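Subject: Re: [bin-picking] Arm stops dead in the middle of a run, no pattern I can find

Hi all,

Quoting the original since it's been sitting a while:

> We run a pick-from-bin cell and every so often the arm protective-stops
> halfway through a run. Gripper just goes quiet, the controller loses the
> I/O, and after a restart it's fine again. Swapped the power supply, no
> change. Has anyone seen this? Is it the gripper electronics?
> Ferlow

I'd bet money on your cables before I'd bet on the electronics! We had the very same thing on our Jallwood setup back in March, and I wasted most of two weeks on the gripper (took it apart twice, felt very clever, found nothing).

What finally gave it away was the log. We did 998 picks over a few long runs and had 25 stops, and when I sorted them by wrist angle nearly every one was out past the same rotation on the last joint. Home position, never. Straight down in the middle of the bin, never. Reaching for something in a corner with the wrist wound up, bang, gripper gone.

So I pulled the dress pack off and flexed the gripper cable by hand with a meter on it. One conductor opened up right where the tie had been cinched down tight. The jacket looked perfect from the outside, which is why I'd walked past it a dozen times.

The part that bothered me more was that our gripper opens when it loses signal. One of those stops dropped a steel part from 60 cm up. It landed in the bin and no harm done, but please go look at what yours does on signal loss before you chase anything else.

What I'd do, in this order:

1. Sort your stops by joint position, even if you only have a handful.

2. With the arm in manual and slow, run the wrist to both ends of its travel and watch the slack. Ours goes over the wrist joint in a big loop, yellow cable and black bundle together, and the bundle has little ties on it. Look hard at every tie.

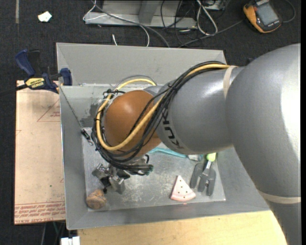 3. Power down, lock out, then flex each cable by hand with the meter on. Go slow, ours only opened at one angle.

4. Put the new cable in with looser ties and a bit more loop than you think you need. Then limit the wrist in software so the planner can't wind it all the way up.

We lost a few corner grasps to that last one and I don't miss them. No stops since, knock on wood.

Can you post which wrist angles yours quits at? I'm curious if it's the same side as ours.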